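Biltero Twin Bench
Two-arm tabletop cell, planning and price page
Home > Benches > Two-arm > Twin Bench
Updated June 2024. Replaces the January sheet, please bin the old one.

In short
Two small arms on a front rail, table between them, camera on each wrist, one fixed camera looking on. For labs and small shops doing mixed handling: cases, cloths, cards, things that roll. Not for anything heavy. Not for food.

What you pay for
Frame kit, rail, tabletop and mounting plates: $2000
Wall panel set, printed, left side plus back and right: $1176
Wrist camera with mount, each: $273
Spare finger set, one gripper: $183
Arms: quoted seperately. Price moves too often to print it. Ask before you put a number in your budget.
Fixed camera: bring your own or we quote one. Most buyers already have one in a drawer.

Two arms means two wrist cameras, so double that line. People miss it every time. Same with finger sets if you want a spare for each side.

Not in the price
Computer. Bench under the frame. Freight. Import duty if you're outside the country. The objects you practice on. Power strip, and get a decent one.

Lead times
Frame and rail ship from stock. Walls are printed to order, allow four weeks. Arms come from Garasine and they set their own dates, we pass on what they tell us. Don't book your install crew off the first date. Book off the second.

Split orders OK. Frame first, arms later, that's what most schools do when the money lands in two budget years. One quote number covers both, so the price holds on the frame parts for 90 days.

Before you order, check
Door width. Frame ships assembled unless you ask for flat.
Table depth. Arms bolt at the front, so the operator needs standing room behind them.
Outlets, both sides. Cables run along the arms and down the front.
Ceiling lights. Glossy tops throw glare into a wrist camera, worth testing with a desk lamp before you pick a finish.
Who resets the table between runs. Put those hours in the budget. Real cost, bigger than the hardware in some places.

Tabletop finish
Gray marble pattern is the one we get asked for most. Plain gray, plain black and wood pattern also, same price. Pattern makes it harder for the camera to pick out a pale object. Some teams want exactly that. If you don't, go plain. Swap tops are sold single, four screws, no recalibration if you keep the same thickness.

Walls
Orange and blue as standard. Lines and chevrons printed on. Other colors on request, adds a week. You can skip the walls and buy them later, holes are allready drilled.

Budgeting for wear
Fingers first, then camera cables, then the wrist mounts. We'd set aside one finger set per arm for the first year if you run daily. Cables get pulled wherever the arm loops back on itself. Leave slack. Leave more than you think.

Soft items are the slow ones. A fuzzy cloth can block the wrist view at close range, so plan on the fixed camera for those jobs. Hard cases are quicker to set up. Flat cards on a flat top are the tough pick, try the stock fingers first before paying for custom tips.

Competing kit
Stekau does a cheaper single-arm bench. Fine bench. If you only need one arm buy that and save the money, we'll even take the call about which camera mount fits. If you think you'll want a second arm inside a year, price it both ways first. Adding a rail later costs more than starting with ours.

Service
Bouchard handles on-site setup. One day for the frame, one for arms and cameras. Remote help from us is free for the first 60 days, then billed by the hour. Warranty is 12 months on frame parts, arm warranty is Garasine's.

Ordering
Send: finish, wall yes/no, number of wrist cameras, ship-to, and wether you need a lift gate. Quote comes back in two working days. Purchase orders accepted, net 30 for schools.

At work 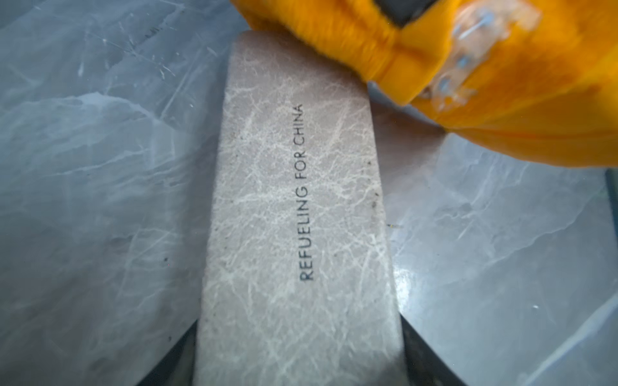
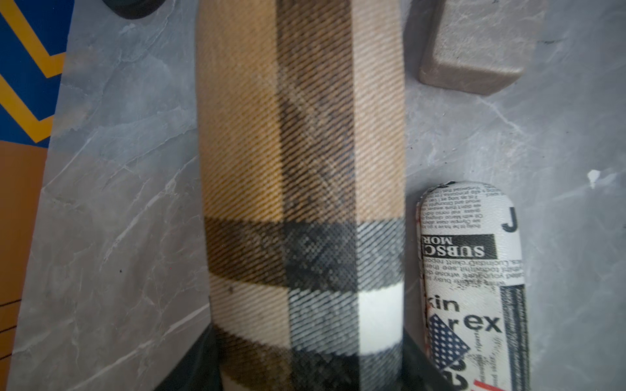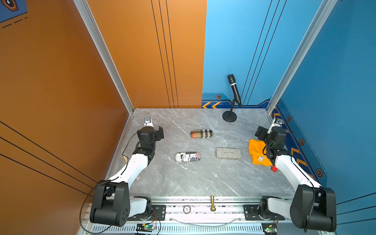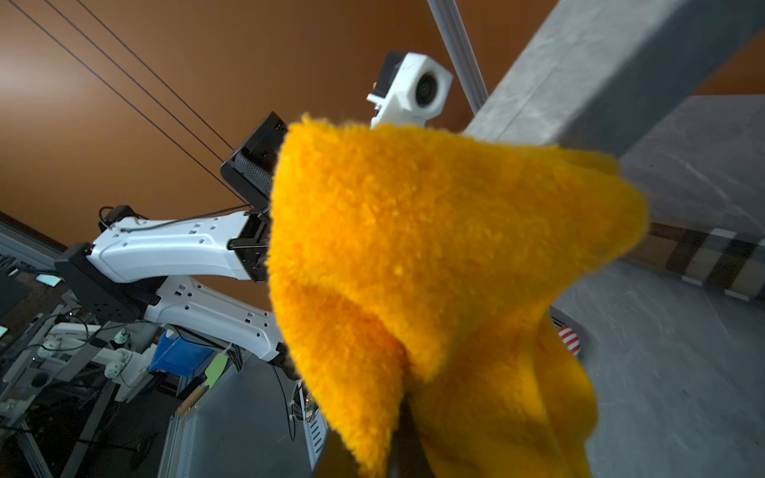 Comments (1)

Unnamed buyer
Ordered the frame kit and the walls in one go, arms on a second PO. The quote was clear but freight came in higher than I'd penciled in, so get that number early. Also wish we'd bought the spare finger sets up front, purchasing made me open a whole new request for one $183 line. Does the 90 day hold cover swap tops too? We want a plain one for the spring term.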